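Search this site Enter keywords Go

FOR RELEASE Oct 13, 2026

Morkeo Would Like You to Open Your Curtains

POSBRIDGE — Curtain maker Morkeo today announced Isah, a sheer white panel for people who live several floors up and have grown tired of choosing between a view and their privacy. The company spent 200 days on the weave. It is aware that this is a long time to spend on something designed to be looked through.

Isah is an open-weave cloth with a visible grid of threads, made to hang in deep vertical folds. Drawn partly across a window, it leaves the street on show for anyone who wants it.
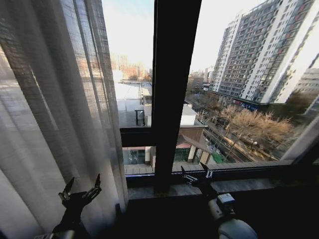
"Most of our customers bought a sheer once, years ago, and have not thought about it since," said Treasa Scanlon, head of product at Morkeo. "We have thought about it for them. I have opinions on hems now that my family has asked me to keep to myself."

The company mailed a survey to 3,211 apartment households in May and got 2,236 back, a response that startled everyone in the building. The top complaint was glare. Second was curtains that stop an inch above the floor, a subject on which several people enclosed extra pages. 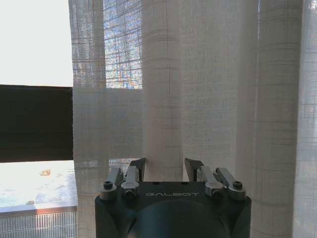 Isah therefore comes in longer drops than Morkeo has sold before, with a hem that can be let down at home. It hangs from the Plorkau track, sold separately, or from any plain rod with enough room for the fabric to bunch up at one side.

"We tried it stiffer, and it looked like packaging," said Rónán Egan, who runs the Posbridge weaving floor. "We tried it softer, and it looked like a cobweb. Then there were a lot of meetings."
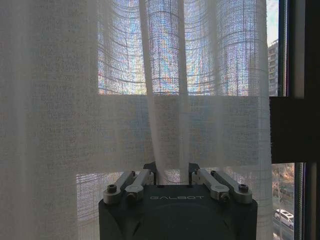
Will Isah hide the room at night?
Only a little. With the lamps on, people outside will see in, and Morkeo suggests hanging a heavier curtain behind it on a second track.

The panel was designed with dark window frames in mind. Black frames are handsome and somewhat severe, and a pale sheer takes the edge off them — or can be pushed aside entirely when the sky is doing something worth watching.
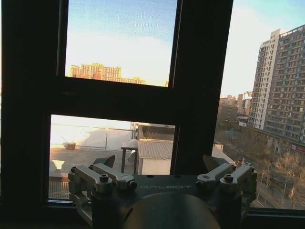 Low sun on apartment buildings, seen through a black-framed window.

The first run is 1,000 panels, on sale today from the Posbridge showroom and by mail order. Fabric swatches are free. Please allow time for them to arrive, and please do not iron them.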